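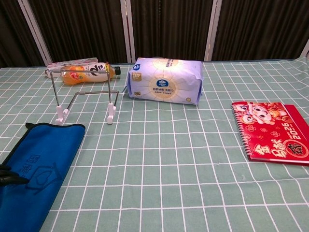

Braltalby asked whether a cloth on the break table really needs an inspection line of its own. Yes, it does, and I was so glad to get the question, as it pushed me to write up the whole table check properly at last!

Break Room Table Check, Geditz Building, Room 46
Revised in May. Replaces the old half-page sheet.

Mark each line OK, FIX or N/A. Add a comment for anything marked FIX. Comments from the last round are left in so you can see the kind of thing worth writing down.

1. Tablecloth

1.1 Cloth lies flat where people set down cups and bottles. OK
Comment: Faint wrinkles are fine. You're looking for a fold big enough to tip a cup. Run your palm across it, front to back.

1.2 Back edge and corners lie down. FIX
Comment: The back edge ripples and it curls up on the right side. Small thing, easy fix — turn the cloth over for a night with a couple of heavy books on the curl. If it comes back, use the clips in the drawer.

1.3 Cloth does not hang low enough to catch on a chair or a knee. OK
Comment: Checked on all sides with the chairs pushed in and pulled out. I love this green grid cloth, by the way. The white lines make it so easy to see when the whole thing has been dragged crooked.

1.4 No sticky patches. OK
Comment: Wiped down at 11 with warm water and dish soap. Please don't use the spray from the copier room, it leaves a film.

2. Drinks and food

2.1 Caps screwed on tight. OK
Comment: Every bottle, every time, and that goes double for any bottle lying on its side. A juice bottle on its side can seep for an hour before anybody spots it, and orange juice gets into everything.

2.2 Bottles standing up, away from the edge. FIX
Comment: Stand them up as you go. If a bottle won't stay up on a rumpled bit of cloth, go back to 1.1.

2.3 Nothing stored underneath a bottle. FIX
Comment: Flat packets love to slide under things and get forgotten there. Pull them out, check the seal, put them in the basket on the shelf.

2.4 Opened juice goes back in the fridge by the end of the break. OK
Comment: Write the month on the label if you opened it. The new marker from Ustia works on wet plastic, it's wonderful.

3. Stands, racks and other wire things

3.1 Stand is fully unfolded before anything is put on it. OK
Comment: Press down gently on the top bar with two fingers. It should not creep or fold. Try it from both sides.

3.2 Both feet have their plastic ends. OK
Comment: A bare wire end will go straight through a tablecloth and it can give you a nasty scratch too. Spares are in the parts tin, bag 3035. They push on by hand.

3.3 Feet sit on the cloth without rocking. OK
Comment: If one foot is a bit behind the other, square it up.

3.4 Stand folded and put away when not in use. FIX
Comment: Thin silver wire is hard to see when you reach across for something. Hook on the side of the cabinet, please.

4. Tissues and paper goods

4.1 Tissues within reach of every seat. OK
Comment: The middle of the table is the best spot. We switched to the big soft packages and what a difference, no more crushed boxes!

4.2 Opening of the package clean and not torn down the side. N/A
Comment: Skip this line if the package is still sealed.

4.3 No paper goods within 5 feet of the hot plate. OK
Comment: Measured with the tape. If you move the table, measure again.

5. Curtain

5.1 Curtain hangs clear of the table and is not trapped behind it. OK
Comment: Gave it a tug at several places along the table. The brown pleats hide dust really well, so shake it out now and then even if it looks fine.

5.2 Hem not frayed, no loose threads at chair height. OK

5.3 White strips at the curtain firm to the touch. OK
Comment: A light push with the flat of the hand is plenty. Report any that shift to Szűcs and quote the room number.

6. Before you sign

6.1 Every FIX above has a comment.
6.2 Anything you could put right on the spot has been put right, and you've written "done" next to it.
6.3 Sheet goes in the green folder by the door. The older ones go to the back of the same folder.

Extra comment: somebody penciled in a question on whether the 5.3 push test counts if the strip is at an angle. It does. Push where it meets your hand comfortably and note the angle. I've been enjoying all these notes in the margins — keep them coming, there is plenty of room on the reverse of the sheet, and the next version will have a wider column.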